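Fernsteuerung als Lehrmethode: Projekt Kimari erweitert seinen Datenbestand um Türaufgaben

Im Rahmen des Projekts Kimari ist der zweite Abschnitt der Demonstrationsreihe »Türen und Griffe« abgeschlossen worden. Gegenstand der Reihe ist die Frage, wie ein Roboterarm das Öffnen einer Tür aus Vorführungen erlernen kann, die eine Bedienperson per Fernsteuerung ausführt. Die Arbeiten erfolgen vollständig in der Simulationsumgebung Dendito, die der Projektpartner Kerekes für die beteiligten Arbeitsgruppen bereitstellt.

Insgesamt wurden 872 Vorführungen aufgezeichnet. Nach der Durchsicht verblieben 700 davon im Trainingsbestand; die übrigen wurden wegen vorzeitiger Abbrüche, unvollständiger Steuersignale oder unzulässiger Kontaktkräfte ausgesondert. Weitere 200 Vorführungen sind für den Sommer vorgesehen und sollen ausschließlich Türen mit erhöhtem Widerstand im Schloss behandeln.

Die Bedienperson führt den Greifer mit einem Handgerät, dessen Bewegungen unmittelbar auf den simulierten Arm übertragen werden. Als Rückmeldung dient ihr das Bild einer Kamera nahe am Greifer. Auf eine zusätzliche Außenansicht wurde bewusst verzichtet, damit den Vorführenden dieselben Bildinformationen zur Verfügung stehen wie später dem gelernten Verfahren. 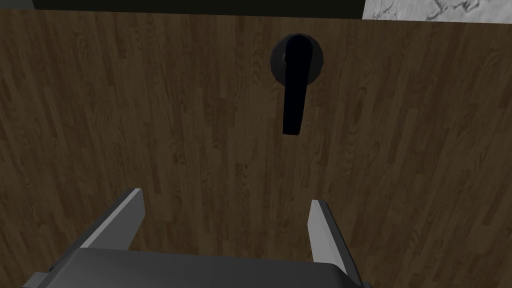
Besondere Aufmerksamkeit gilt der Annäherung an den Griff. In der ersten Aufnahmereihe hatten mehrere Bedienpersonen den Hebel sehr zügig angefahren und die Lage der Finger erst kurz vor dem Kontakt korrigiert. Solche späten Korrekturen gibt das gelernte Verfahren nur unzuverlässig wieder. Die Anleitung wurde daher überarbeitet: Vor dem Zugriff ist der Greifer auszurichten und kurz anzuhalten, erst danach wird die Bewegung fortgesetzt. Die Haltephase wird im Datensatz gesondert gekennzeichnet.

Nach Auskunft des Leiters der Arbeitsgruppe, Ikechukwu Effiong, hat sich die einheitliche Vorgehensweise bereits bei der Durchsicht bemerkbar gemacht. Die Verläufe ließen sich besser vergleichen, und der Aufwand für die Nachbearbeitung sei deutlich gesunken. Offen bleibt, in welchem Umfang sich die Ergebnisse auf einen physischen Arm übertragen lassen. Entsprechende Versuche sind nicht Bestandteil des laufenden Abschnitts.

Für neue Bedienpersonen ist eine Einweisung verbindlich. Sie umfasst 20 Übungsdurchgänge, die nicht in den Datenbestand eingehen. Die Aufzeichnungen werden ohne Namensangabe gespeichert; lediglich eine Kennziffer erlaubt es, Unterschiede in der Bedienweise auszuwerten.

Die Durchsicht der ausstehenden Vorführungen übernimmt die Firma Maninel. Der erweiterte Datenbestand wird den Projektpartnern voraussichtlich im August zugänglich gemacht. Anträge auf vorzeitige Einsicht sind schriftlich an die Projektleitung zu richten.

Stand: 2018-03-08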